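Packing room walk-through, Erkwood unit
August 8, 2022
Filled in by: Osaze Adebisi

Thank you all for letting me get under your feet again. I have put my comments next to each item, and where I have gone on a bit, please forgive me, it's only that I would like us to get through to the next visit without the same things coming up.

1. Walkway to the back door clear: YES. Much better than in May, and I could get the pallet jack through without turning it.

2. Fire extinguisher in place and tag current: YES. Unit 906, on its hook by the door.

3. Smoke detector tested: YES. Loud enough to hear from the Dudlow side.

4. Cartons stacked no higher than shoulder height: NO. The Kinnunen shelf had a stack well over my head, and I'm not short. Brought down while I was there, thank you.

5. Work surface kept to what is being packed: PARTLY. Boxes, plastic bags and bits of cardboard do creep in together over a shift, I know how it goes, but please give the surface a clear-off between orders.
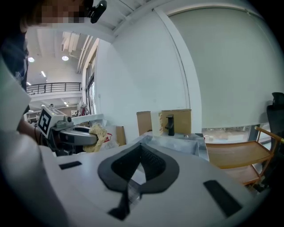

Osaze, could we have a proper bin at the end of the bench for the bags and the cardboard? The one we use now is across the room, so things get set down by the boxes and stay there. Skarkent had one on wheels and it was lovely. Also, item 4 was me, sorry.

A bin on wheels is a very good idea and I've put it on the list, with a second one if the budget stretches that far.

6. Plastic bags stored away from the heater: YES, but only just. Another foot would make me happier.

7. Box cutters closed when set down: NO. Found 2 open, both near the tape. Please, please close them, even if you are only turning round to answer somebody.

8. Shelf load labels readable: PARTLY. Shelf 63 is rated up to 2,000 pounds and you need a flashlight to read it. New label ordered.

9. First aid kit complete: NO. Short on bandages and the eye wash is missing. I'll drop both off.

Items 4, 7 and 9 to be looked at again next visit.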